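Sirketti: a collection of local election leaflets

README, version 8
Last revised February 18, 2020

Welcome, and thank you for taking the time to open this file before diving into the folders. Sirketti is a collection of scanned election leaflets, flyers, folded letters and door cards from council and mayoral campaigns in the district of Makowska and the villages around it. It holds 802 leaflets in all, most of them two-sided, along with a plain text transcript of each and a table that says what we know about where each one came from.

I have tried to write down everything I would want to know if I were coming to this fresh, and I'm afraid that makes it rather long. If you only have a few minutes, please read the sections on known problems and on how to use the collection fairly, and come back for the rest when you've made yourself a cup of tea.

Why it exists

Election leaflets are odd things. They are printed in great numbers, pushed through doors over a few weeks, and then put out with the recycling the morning after the count. National campaigns leave plenty behind them, but a ward contest between two neighbours who disagree over a bus shelter leaves very little, and often the leaflet is the only place where the candidates set out what they thought in their own words. I began keeping mine in a biscuit tin. Then other people on my street started passing me theirs, and after a while the tin became a cupboard, and the cupboard became this.

The name Sirketti comes from the house where the first tin was kept. It doesn't stand for anything, though people do keep asking.

What is in the folders

scans/ – the leaflets themselves, one file per side, in colour. Everything was scanned at 300 dots per inch. Folded leaflets were opened out flat, so a sheet folded in three appears as one wide page and the panels won't be in reading order.

text/ – one transcript per leaflet, with the same number as its scan. Transcripts follow the order in which a reader would have unfolded the thing, as far as I could judge. Spelling mistakes in the original have been kept, including the one in which a candidate gets his own ward wrong.

tables/leaflets.csv – the main table, one row for each leaflet. The columns are explained below.

tables/contests.csv – a short table of the contests, with the kind of election and the ward.

notes/ – my own jottings on particular leaflets, such as a rumour that a second version went out on the other side of the river. Please treat these as gossip with good intentions.

The columns in leaflets.csv

id – a number, given in order of arrival. It tells you nothing about the age of the leaflet.

contest – matches the id in contests.csv. Blank where I could not work it out.

ward – the ward named on the leaflet, or the ward where it was delivered if none is named. The column ward_source tells you which of these it was.

party – written as it appears on the leaflet. Independents are entered as "independent" even where everyone in town knew perfectly well whose friend they were.

tone – one of "own record", "attack", "mixed" or "other". See the section on labelling.

endorser – "yes" if the leaflet uses the words or likeness of some better-known politician, "no" if it doesn't. The column says nothing about whether that politician had agreed.

imprint – whether the printer and publisher are named in the small print.

condition – "good", "creased", "torn" or "stained".

How the labels were made

Every leaflet was read twice, with a gap between the two readings so that the first answer had time to fade. Where the readings disagreed, I went back a third time and the third reading stood. This worked nicely for most columns and rather badly for tone.

The trouble with tone is that a local attack is often very polite. A leaflet might say that "some councillors" have been slow about the swimming pool, and unless you happen to know that only one councillor ever sat on the pool working group, you would take it for a general grumble. I have labelled such leaflets "mixed" – a coward's label, perhaps, but I would sooner be vague than unfair. If you are studying negative campaigning, please read the transcripts for yourself and don't lean on my column.

The endorser column was a good deal easier. A handshake photograph counts. A crowd photograph in which a well-known face can be found if you look hard enough does not, unless the text points it out. 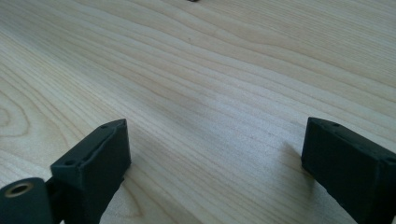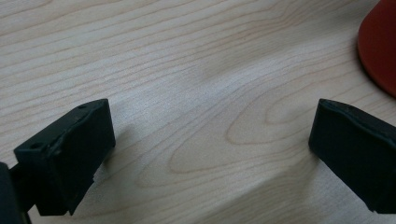

Wood grain on a pale tabletop, two views.

How the scanning was done

All the scanning was done on one flatbed, a leaflet at a time, with a sheet of black card behind the thinner papers to stop the other side showing through. I did try a feeder early on, and it ate a perfectly good leaflet about allotments, so that was the end of the feeder. Colours have not been corrected. Cheap yellow inks come out greener than they look in the hand, and one party's orange is almost brown in places. Please don't draw conclusions about anybody's branding from the scans.

Private telephone numbers and home addresses have been covered with a grey block in the scans and replaced by [removed] in the transcripts. Office addresses and campaign headquarters have been left alone. If you find one that slipped past me, do please tell me and it will be covered in the next version.

Known problems

The collection leans heavily towards the middle of Makowska. Some 700 of the leaflets were delivered in the town wards, and the villages make do with the rest. That reflects where my friends live far more than where campaigning was fiercest.

Winners are better represented than losers. Successful candidates had more money for printing, and people are fonder of keeping a leaflet from somebody who got in.

Trirna ward is a muddle. Its boundary was moved between two elections and the name stayed the same, so two leaflets marked Trirna may have been written for quite different sets of streets. I have split them in contests.csv where I could, but please be careful with any comparison over time.

Dates are often guesswork. Very few leaflets print one. A pencilled date on the back usually records when somebody tidied the drawer, and I've put these in the notes and kept them out of the table.

A few leaflets appear twice with small differences, such as a changed slogan or a new photograph of the same pothole. They are separate printings and have been kept on purpose. True duplicates were taken out.

Using the collection fairly

You are welcome to use Sirketti for teaching, for research, for local history evenings and for plain nosiness. The transcripts, tables and notes may be shared and adapted so long as you say where they came from. The leaflets themselves belong to whoever published them, and the scans are offered for study only, so please ask the publisher before reprinting one.

I would ask two further things. Many of the candidates stood once, lost, and went back to ordinary life, and it would be kind not to hold them up for ridicule over a clumsy sentence. And please don't use the collection to work out how a particular street or household voted. It can't tell you that, and a confident wrong answer could do real harm between neighbours.

Working with Kastetti

Kastetti is the little search tool that goes with the collection. It looks through the transcripts and shows the matching scan beside them. Point it at the top folder and leave the folder names as they are, or it will sulk and show you nothing. It ignores accents and capital letters, and it doesn't know that "pavement" and "footpath" are the same grievance, so try both.

Changes in this version

Village leaflets from the last council election added.
Tone labels for the mayoral contests read again from scratch.
The ward_source column added, after several sensible requests.
Four misnumbered transcripts put back with their proper scans.

Still to do

There is a carrier bag of leaflets waiting that got damp in a garage, and they need to be pressed before they can go anywhere near the glass. I would also dearly like more from the villages, from any party and in any state. If you have a drawer you have been meaning to sort out, torn and scribbled-on leaflets are every bit as welcome as clean ones, and I will happily pay the postage.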